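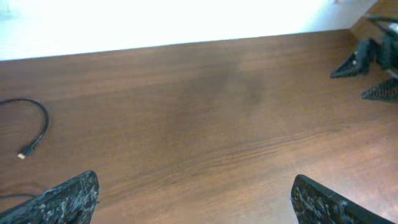
Quanto tempo demora uma tradução?

Depende do tamanho e do assunto, mas para um texto corrido, sem grandes tecnicismos, conte com uma semana. Um contrato curto pode sair em dois ou três dias, um livro leva meses. Quando me escreve, leio primeiro o texto todo (sim, todo!) e só depois lhe dou uma data. Se a data for para um prazo apertado, digo logo se consigo ou não.

De que línguas traduz?

Traduzo do espanhol, do inglês e do sueco para português europeu. O sueco é a minha paixão tardia - comecei a estudá-lo já depois dos trinta e ainda hoje me perco nas preposições quando falo, embora a ler me safe muito bem. Não traduzo para sueco nem para inglês. Há colegas que o fazem lindamente e eu passo-lhe o contacto com todo o gosto.

E português do Brasil?

Também não. Leio e adoro, mas escrever com naturalidade numa variante que não é a nossa é outra conversa. Se o seu público é brasileiro, procure alguém de lá.

Como calcula o preço?

Por palavra do texto original, para que saiba quanto vai pagar antes de eu começar. Os textos técnicos ficam um bocadinho mais caros, os literários têm um orçamento à parte, e os muito pequeninos (um menu, uma carta, uma legenda de exposição) têm um valor mínimo fixo. Mande-me o ficheiro e eu respondo com o preço fechado. Se me enganar a fazer as contas, o problema é meu e o preço mantém-se.

Posso pedir uma amostra grátis?

Pode pedir até um parágrafo, e faço-o com gosto se for um projeto grande. Para uma página solta não faz grande sentido, porque a amostra acabava por ser metade do trabalho. Para livros, costumo propor a tradução de um capítulo, paga, e depois decidimos os dois se queremos continuar juntos. Já me aconteceu traduzir o capítulo de um romance e perceber que não era a pessoa certa para aquela voz. Disse-o à editora e ficámos amigos na mesma.

Faz traduções certificadas?

Faço a tradução e trato da certificação, que é cobrada separadamente. Antes de avançar, pergunte à entidade que vai receber o documento o que é que ela exige exatamente, porque cada serviço tem as suas manias e eu não as consigo adivinhar. Há quem queira o original agrafado, há quem aceite uma cópia, há quem peça apostila. Com essa resposta na mão, o resto é simples.

Que formatos aceita?

Word, PDF, folhas de cálculo, ficheiros de legendas, texto colado no corpo do e-mail... quase tudo! Se for um PDF digitalizado, veja por favor se as letras se leem bem em tamanho grande. Uma vez recebi 13 páginas de um manual antigo em que os números 3 e 8 eram iguaizinhos, e aquilo era uma tabela de medidas. Tivemos de ir à procura de outro exemplar.

Usa tradução automática?

Nos textos literários, nunca. Nos manuais e nos catálogos uso um programa que guarda as frases já traduzidas por mim e mas volta a mostrar quando aparecem outra vez, o que dá imenso jeito para manter os termos iguais do princípio ao fim. No catálogo da Stelby, que tem 887 entradas, teria enlouquecido sem ele. Mas o programa só me lembra do que eu própria escrevi, não inventa nada por mim.

Pode rever uma tradução feita por máquina?

Posso, mas olhe que às vezes demora tanto como traduzir de raiz. Peço sempre para ver o texto antes e, se achar que lhe sai mais barato recomeçar, digo-lhe isso mesmo.

Quem revê o seu trabalho?

A Clementina Caldeira, quase sempre. Trabalhamos em dupla há anos e ela apanha-me todas as vírgulas malandras e aquelas frases que ainda cheiram a espanhol. Para textos de engenharia, como os manuais da Driltix, junta-se a nós a Olga Valdebenito, que percebe de máquinas muito mais do que eu alguma vez perceberei. A revisão está incluída no preço.

Os meus documentos ficam confidenciais?

Ficam. Se quiser que assine um acordo, mande-o com o pedido. Apago os ficheiros quatro meses depois da entrega, a não ser que me peça para os guardar para futuras atualizações. Os nomes de clientes que aparecem nesta página estão aqui com autorização deles.

E se eu não gostar do resultado?

Diga-me! A sério, prefiro mil vezes um e-mail resmungão a um silêncio. Tem direito a uma ronda de alterações sem pagar mais nada, e os erros meus corrijo-os sempre, passe o tempo que passar. Já se mudar o texto original a meio do caminho, faço um orçamento novo para a parte alterada - acontece muito com sites, e não há mal nenhum nisso.

Traduz poesia?

De vez em quando, e muito devagar. O ciclo Saavedra, por exemplo, andou comigo para todo o lado durante um inverno inteiro, e havia um verso que só se resolveu na fila da padaria. Se tem poemas para traduzir, escreva-me sem pressa e conte-me para que são.

Trabalha ao fim de semana?

Não, e à sexta-feira fecho o computador depois de almoço. Em dezembro aceito poucos trabalhos novos, por isso, se precisa de alguma coisa antes do Natal, fale comigo com antecedência.

Como faço o pedido?

Mande-me um e-mail com o texto, a língua de chegada, a data em que precisa dele e duas linhas sobre quem o vai ler. Esta última parte é a que quase toda a gente se esquece, e a mim faz-me muita falta: um folheto para crianças e um folheto para médicos não se escrevem da mesma maneira. Respondo no dia útil seguinte.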